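ホーム > サポート > 取扱説明書 > Fovton 卓上ミラー > 第3章 設置と初期設定

このページを印刷 | メールで送る

第3章 設置と初期設定

この章では、Fovton 卓上ミラーを箱から出し、置き場所を決めて使い始めるまでの手順を説明します。壁掛け金具を使う場合は、3.5まで読んでから作業を始めてください。電池の交換と修理の受付については第5章にあります。

3.1 箱の中身を確認する

箱には次のものが入っています。

・ミラー本体(保護フィルム付き)
・支柱
・台座
・台座用トレイ
・固定ねじと六角レンチ
・ACアダプターと電源コード
・壁掛け金具一式(Badel 仕様のみ)
・クリーニングクロス
・保証書

足りないものがあるときは、組み立てずにお買い上げの販売店へ連絡してください。組み立て後の欠品の申し出には、確認のため日数をいただくことがあります。

注意:ミラー本体を取り出すときは、必ず両手で外枠を持ってください。鏡面の中央を押すと、裏側の発光パネルに力がかかり、明るさのむらの原因になります。

注記:保護フィルムは、支柱の取り付けが終わるまではがさないでください。

3.2 置き場所を決める

1. 水平で安定した台を選びます。台の奥行きが足りず、台座の一部がはみ出す場所には置けません。

2. 窓との位置関係を確認します。日中に化粧をする場合は、窓に向かって座り、鏡が窓を背にする位置が基本です。横からの光だけでは顔の片側が暗くなり、左右で色の濃さが変わりやすくなります。

3. 直射日光が鏡面に当たらないことを確かめます。時間帯によって日の入り方が変わるため、朝と午後の両方を見てから決めてください。

4. コンセントまでの距離を測ります。付属の電源コードは延長できません。届かない場合は、置き場所のほうを変更してください。

警告:鏡面が拡大鏡の仕様では、日光が集まって火災になるおそれがあります。使わないときは鏡面を下に向けるか、布をかけてください。外出時も同様です。

警告:浴室内では使用できません。洗面所に置く場合は、水がかからない棚の上を選び、ぬれた手で電源コードに触れないでください。

3.3 組み立てる

1. 台座を平らな場所に置き、差し込み口を上に向けます。

2. 支柱の下端にある切り欠きを、差し込み口の突起に合わせて差し込みます。奥まで入ると支柱が回らなくなります。

3. 台座を裏返し、固定ねじを六角レンチで締めます。止まったところから、さらに強く回す必要はありません。

4. 台座を元の向きに戻し、支柱の上端にミラー本体をはめます。カチッと音がするまで押し込んでください。

5. ミラー本体を前後にゆっくり傾け、途中で引っかからないことを確認します。

6. 保護フィルムを角からはがします。はがした跡に細かい粉が残ったときは、付属のクロスで乾拭きします。

注記:傾きが自然に下がってくる場合は、ミラー本体の左右にある調整つまみを時計回りに少しずつ回します。左右を同じだけ回してください。片側だけ締めると外枠がゆがみます。

注意:支柱を持って本体を移動しないでください。移動するときは台座を両手で持ちます。

3.4 電源を入れ、明るさを合わせる

1. ACアダプターのプラグを台座の背面に差し込み、次にコンセントへ差し込みます。順序を逆にしても故障はしませんが、差し込みの際にランプが点滅することがあります。

2. 台座正面の電源ボタンを押します。初めて電源を入れたときは、最も暗い明るさで点灯します。

3. 明るさボタンの「+」または「-」を押して調整します。押し続けると連続して変化し、上限または下限で止まります。

4. 色合いボタンを押して、光の色を選びます。押すたびに「昼」「室内」「夕方」の順に切り替わります。

5. 希望の明るさと色合いになったら、電源ボタンを2秒押し続けます。ランプが一度消えてまた点灯すれば、設定が記憶されています。

色合いは、化粧をした後に過ごす場所に合わせて選びます。屋外で過ごす日は「昼」、事務所や店の中で過ごす日は「室内」が目安です。迷ったときは「昼」で仕上げ、最後に「室内」へ切り替えて頬と口元の濃さを見直します。

明るさは、上げれば見やすくなるとは限りません。明るすぎると肌の凹凸が光で飛び、下地や粉を重ねすぎることがあります。部屋の照明をつけた状態で、鏡の中の顔と手元の色が同じくらいの明るさに見えるところで止めてください。
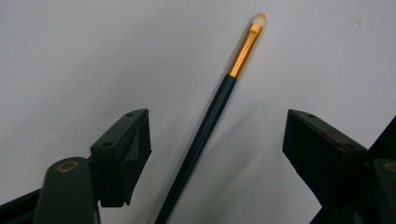
手元が暗いと感じる場合は、鏡の明るさを上げる前に、部屋の照明の位置を見直します。真上の照明だけを使うと、目の下とあごの下に影ができます。電気スタンドを併用するときは、鏡の横ではなく少し後ろに置き、電球が直接目に入らない高さにします。

注記:記憶できる設定は一組だけです。新しく記憶させると、前の設定は消えます。家族で使う場合は、それぞれの明るさを紙に控えておくと合わせ直しが早くなります。

注意:点灯直後のランプを近くで見つめないでください。

3.5 壁に取り付ける(Badel 仕様のみ)

壁掛け金具は、下地のある壁にだけ取り付けられます。石こうボードのみの壁、タイル、土壁には対応していません。賃貸住宅の場合は、穴をあけてよいかどうかを事前に管理会社へ確認してください。

1. 取り付ける高さを決めます。椅子に座って使う場合は座った状態で、立って使う場合は立った状態で、目の高さと鏡の中心を合わせます。

2. 下地探しを使い、柱または間柱の位置に印を付けます。

3. 付属の型紙を壁に当て、水準器で水平を確認してから粘着テープで仮止めします。

4. 型紙の丸印に合わせて下穴をあけます。下穴の深さは40 mmです。

5. 型紙を外し、金具をねじで固定します。上のねじを先に締め、次に下のねじを締めます。

6. 金具を手で下に引き、動かないことを確認します。少しでも動く場合は本体を掛けないでください。

7. ミラー本体を台座の支柱から外し、裏面の溝を金具の爪に掛けます。上から軽く押し下げると固定されます。

8. 電源コードを付属の留め具で壁に沿わせます。コードを強く折り曲げたり、釘やステープルで直接留めたりしないでください。

警告:取り付けが不完全な場合、本体が落下してけがをするおそれがあります。ベッドの頭側や、小さな子どもが寝る場所の上には取り付けないでください。

注記:Badel 仕様の金具は、2018年10月1日の改訂で爪の形が変わりました。それより前の本体には旧型の金具をお使いください。金具の側面に「B」の刻印があるものが新型です。

3.6 トレイを使う

台座用トレイは、よく使う道具を一時的に置くためのものです。化粧品の保管には、ふた付きの容器や引き出しを使ってください。

1. トレイの裏にある突起を、台座の溝に合わせます。

2. 手前から奥へ滑らせ、止まるまで押します。

3. 外すときは、トレイの手前を少し持ち上げて引きます。

載せられる重さは、全体で2,000 gまでです。ガラス瓶をまとめて片側に置くと台座が傾くことがあるため、重いものは支柱の近くに置きます。

トレイは樹脂製です。除光液、アルコール度の高い化粧水、香水がこぼれたときは、すぐにふき取ってください。そのままにすると表面が白く曇り、元に戻りません。口紅やアイライナーの色が付いた場合は、台所用の中性洗剤を薄めて洗い、水気を切ってから戻します。

注意:トレイの下に電源コードを通さないでください。コードが押されて断線することがあります。

3.7 時計とタイマーを合わせる(Triler 仕様のみ)

Triler 仕様では、鏡面の左下に時刻が表示されます。朝の支度の終わりを知らせるタイマーも使えます。

1. 電源を入れ、時計ボタンを長押しします。時の表示が点滅します。

2. 「+」または「-」で時を合わせ、時計ボタンを押します。

3. 分の表示が点滅したら、同じように合わせます。

4. もう一度時計ボタンを押すと、時計が動き始めます。

5. タイマーを使う場合は、続けてタイマーボタンを押し、分の単位で時間を入れます。

6. 設定した時間になると、ランプが短く点滅します。音は鳴りません。

注記:停電したときや、コンセントから長く抜いていたときは、時計を合わせ直してください。明るさと色合いの記憶は残ります。

注記:時刻の表示を消すには、時計ボタンを一度だけ押します。表示を消していても、タイマーは動作します。

3.8 使い始めてからの手入れ

鏡面の汚れは、付属のクロスで乾拭きします。指の跡や油分が落ちないときは、水で湿らせて固く絞った布でふき、その後に乾いた布で仕上げてください。スプレー式のガラス用洗剤を鏡面に直接吹き付けると、縁から液が入り、鏡の裏が黒く変色することがあります。使う場合は布に含ませ、縁を避けてふきます。

外枠と支柱は、柔らかい布でほこりを取ります。支柱の継ぎ目に粉がたまると、高さを変えるときに擦れて傷になります。粉ものの化粧品を毎日使う場合は、週に一度を目安にふいてください。

調整つまみと固定ねじは、使ううちに少しずつゆるみます。月に一度、傾きが止まる位置とねじの締まりを確かめてください。潤滑油は使えません。

警告:手入れの前には必ず電源を切り、プラグをコンセントから抜いてください。

3.9 うまく動かないとき

ランプがつかない
ACアダプターのプラグが台座の奥まで入っているか確認します。別の電気製品をつないで、コンセントに電気が来ていることも確かめてください。電圧が100 Vの家庭用コンセント以外では使用できません。

ランプがちらつく
調光機能の付いた照明器具と同じ電源タップにつないでいる場合は、壁のコンセントへ直接つなぎます。直らないときは使用を中止してください。

明るさを記憶しない
電源ボタンを押す時間が短いと、そのまま電源が切れます。ランプが一度消え、再び点灯するまで押し続けてください。

鏡に映る顔がゆがんで見える
拡大鏡の仕様では、離れすぎると像がぼやけます。顔を近づけても直らない場合は、左右の調整つまみの締め具合をそろえてください。

台座ががたつく
固定ねじの頭が台座の底から出ていないか確認します。出ている場合は、支柱を差し込み直してからねじを締めます。

異臭がする、または台座が手で触れられないほど熱い
すぐにプラグを抜き、販売店に連絡してください。本体を分解すると、保証の対象外になります。

3.10 問い合わせの前に

問い合わせの際は、台座の底面に記載された型番と製造番号をお知らせください。壁掛けで使用している場合は、金具の刻印の有無もあわせて伝えていただくと、部品の手配が早くなります。

交換用のトレイとクロスは、Đorđević の取扱店で注文できます。ランプは発光パネルと一体のため、単体では販売していません。

第3章の執筆:Nataša Stojanović
図面と手順の確認:Nam-gil Yeom

次の章:第4章 高さと角度の調整

このページを印刷 | メールで送る
シェア 2 | コメント 0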